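Flivham Home Robotics: Frequently Asked Questions

Can I buy a robot that does housework?

You can buy one that vacuums or mows. An arm that puts things away, opens drawers and wipes shelves is still a lab and factory item. Gomham, our test program, runs its chores in simulation first.

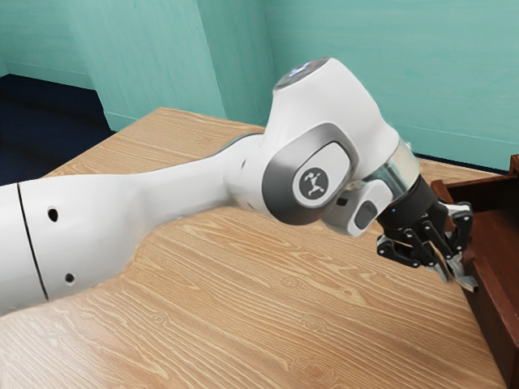 Storage furniture is one of the harder chores. Drawers stick, fronts differ from house to house, and the opening leaves little room for a hand. A gripper with its fingertips at the front edge of a cabinet, as in our simulated setup, has to be placed closely before it does anything at all. Our current software manages 5 of the 7 cabinet tasks on our list.

How often does it work?

On the cabinet tasks, 63 percent of simulated tries last month. Real furniture scores lower. We publish both numbers every February.

Why do small metal parts matter?

Handles and hooks are thin and shiny, and cameras often misjudge how far away they are.

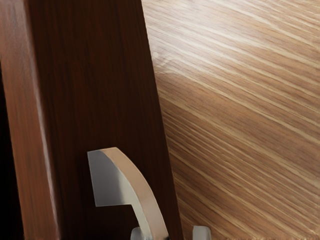
Metal hook against dark wood, simulated close-up.

Is it ready for a shop floor?

For one fixed job, yes. Gillcombe uses four arms for sorting parts. Changing the job still takes a technician most of a day.

Will it be faster than me?

No. Expect a person to finish first at nearly every household task.

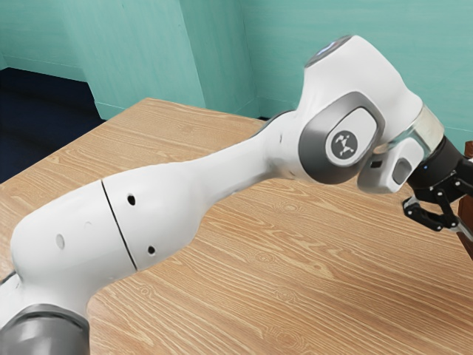
Grecu wrote in to say that slow would be fine if the arm could work overnight, and asked whether it can be left alone. Not yet. Someone has to be in the building while it runs.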